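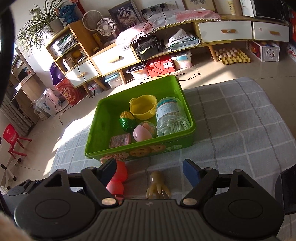 Creature features are the best films to show at home, and after 51 of them in our back room I've got a long list of small tips that make the evening run better. Giant crabs, angry bees, things in the lake, we've shown the lot! Most of what follows is about light, sound, seats and snacks, but start with a prop tub, which costs next to nothing and gets everyone in the mood before the titles. Any lidded plastic box will do, such as the green box with cookies printed on the front, and what goes in it is rubber beasts. A little tan octopus with its tentacles splayed out is just the job for a sea monster night. Stand it on the arm of the sofa or next to the crisps and let people find it for themselves.

Getting the room dark

You need it darker than you think. Old monster films are often murky to begin with, and half the fun is seeing the thing in the reeds before the hero does. Streetlight coming round the edge of a curtain will wash all of that out.

Walk round the room at the time you'll be watching, with the lights off, and wait until your eyes settle. Every gap shows up. I did this in September the first year and found light coming through the letterbox, of all places (a folded tea towel sorts it).

For curtain edges, sew a few small magnets into the hem and stick a strip of steel tape to the wall. Closes with a lovely click. If you rent, clothes pegs and a dark bath towel over the rail do nearly as well and come down in seconds.

Put a dot of black electrical tape over standby lights. The blue ones are the worst. Don't cover the sensor for the remote by mistake, which I have done twice, and then spent ages changing perfectly good batteries.

Leave one low light on by the door, down at skirting board height and behind something. People will get up in the dark, usually at the quiet bit.

The picture

We use a second-hand Travo projector that lives on a bookshelf, and our screen was a bed sheet for the first couple of years. Bed sheets are fine! Iron it, though. A crease right through the middle of a giant spider is all anybody looks at. A sheet with a bit of weight to it hangs better, and if you slide a length of broom handle or dowel into the bottom hem it'll stop wafting every time the heating comes on.

These days we've got a painted wall. Fill the dents, sand, wipe off the dust with a damp cloth, let it dry properly, then two coats of flat white with a small foam roller. Matt paint only, as anything with a sheen gives you a hot spot in the middle. I used Duler flat white left over from the hall ceiling and it's been lovely. Paint a thin black border round the outside once you know exactly where the picture falls. It makes the whole thing look sharper, and I've no idea why it works so well but it does.

Clean the lens with a proper lens cloth and nothing else. Kitchen roll scratches. If there's a soft blob in the picture that won't focus, it's dust, and a squeezy blower bulb will usually shift it.

Let a projector run its fan down before you pull the plug. I put this on a sticky note on the shelf because guests like to be helpful.

If you're watching on a telly, turn off motion smoothing. It's hidden in a picture menu and goes by a different name on every set. With it on, a rubber alligator looks exactly like a rubber alligator. With it off you can just about believe.

Sound

Pull the speakers out from the wall a bit and get them up to ear height. Ours is an old Hyun bar, and it sat on the floor for ages sounding as if everyone was talking into a sock. Two hardback books under each end and you could hear every word.

Hard rooms echo. A rug helps, cushions help, and a full bookcase on the back wall helps most of all. If you can clap and hear a ring, hang a blanket over the door and clap again.

Old films have quiet talking and very loud screaming. Look for a night mode or a setting that evens things out, and use it if there are children asleep upstairs or a neighbour through the wall. Set the volume during a loud scene and put subtitles on for the mumbling.

For a buzzing speaker, tighten the screws on whatever it's standing on before blaming the speaker. Our buzz was a loose shelf pin. A blob of sticky tack under each corner cured it for good.

Seats

Low in front, high at the back. Floor cushions, then the sofa, then dining chairs, then anything tall. Fourteen is the most we've ever fitted in and it was a squash, but what a night.

A cheap floor cushion is much comfier if you put a folded camping mat underneath, because the cold comes up through floorboards like you wouldn't believe. Old duvets rolled up and tied with string make a very good back rest against the wall.

Leave a walkway down one side and keep it clear of bags. Shoes go in the hall.

Give dining chairs felt pads on the feet. A scrape across the floor in a tense bit makes everyone jump, though come to think of it that's sometimes welcome.

Blankets: put out one between two people, and keep a spare pile behind the sofa. Wash them on cool and dry them flat so they don't go hard, and skip the fabric softener on fleece ones or they stop being fluffy.

Quiet snacks

Crisps in a packet are banned in our house. Tip everything into bowls before the film starts, and use plastic or wooden bowls because spoons and rings on china are surprisingly loud.

Popcorn in a pan is easy and so much nicer than the bagged sort. Oil to cover the base, 4 kernels in, lid on. Once they've all popped the oil is ready. Take it off the heat, pour in the rest in one layer, count slowly to thirty, then put it back on with the lid open a crack. The steam gets out and it stays crisp. Shake it now and then and stop when the pops slow right down.

Grind your salt finer for popcorn. Give it a minute in a pestle and mortar and it'll stick where ordinary salt falls to the bottom. Melted butter makes popcorn soggy if you pour it, so drizzle a little at a time and toss between goes.

Soak the pan straight away with hot water and a spoonful of bicarb. Brown oil rings come off with hardly any scrubbing if you catch them the same night.

Themed food is a joy and needn't be hard. Sausages cut halfway up into strips will curl into squid when they hit boiling water. Green jelly with sweets set in it does for any swamp. Gingerbread men with a bite taken out of each do for everything else!

For drinks, mugs beat glasses. They're harder to knock over, and you can find the handle in the dark. Stand them on a tray with a damp tea towel laid flat in it and they won't slide.

Spills and stains

Keep a kit behind the sofa: two old white cloths, a small bottle of water, a bottle of washing-up liquid mixed weakly with water, and a bin bag. Blot, don't rub, and work from the outside in.

Butter on a cushion cover wants cornflour left on it for an hour, brushed off, then a dab of washing-up liquid before it goes in the machine. Cola wants cold water as soon as you can manage it. Chocolate is better left to go hard and scraped off with a blunt knife in the morning.

Fake blood (we've all been there) varies an awful lot. Test it on an old rag before it goes anywhere near your face or your furniture. The sort made from golden syrup and food colouring tastes wonderful and stains like mad, so keep it to the kitchen.

Looking after discs

I get most of mine from the charity shops in Arkcombe, where there's a whole shelf of shark films if you go early. Second-hand discs are usually just grubby. Rinse under lukewarm water with one drop of washing-up liquid, wipe gently with a soft cloth in straight lines from the middle outwards, and pat dry. Never go round in circles.

Sticky price labels on cases lift off after a few seconds with a hairdryer. Any gum left behind comes away with a dab of cooking oil, then soapy water to get rid of the oil.

Cracked cases can be swapped for the price of a bun, so keep a few empties. The paper sleeve slides out from the top, and if it's gone wavy, leave it under heavy books for a week between two sheets of plain paper.

Store discs upright, out of the sun, and away from radiators. Tapes too, and wind those back to the start before they go on the shelf. If a tape smells musty, keep it well away from your player, as mould on one will happily spread to the next.

Write the date you last watched each film on a slip of paper inside the case. I started this so we didn't repeat ourselves, and now people add their marks out of ten and rude comments about the monster. The giant slug one has a full page.

Cleaning the rubber beasts

Back to the prop tub for a moment. Rubber and soft plastic toys pick up fluff like nothing else, so wash them in a bowl of warm soapy water, get into the creases with an old toothbrush, and leave them on a rack until they're dry right through. Squeeze the hollow ones hard to get the water out. If they've gone tacky, a light dusting of cornflour brings them round, and you can shake off the extra in the garden.

Don't store them squashed. Legs and tentacles set in whatever shape you leave them in, though a bent one will often straighten if you hold it in warm water for a minute, ease it back and then dunk it in cold.

Next job for me is the squeaky door to the back room. Half of our lot want it oiled and half want it left exactly as it is.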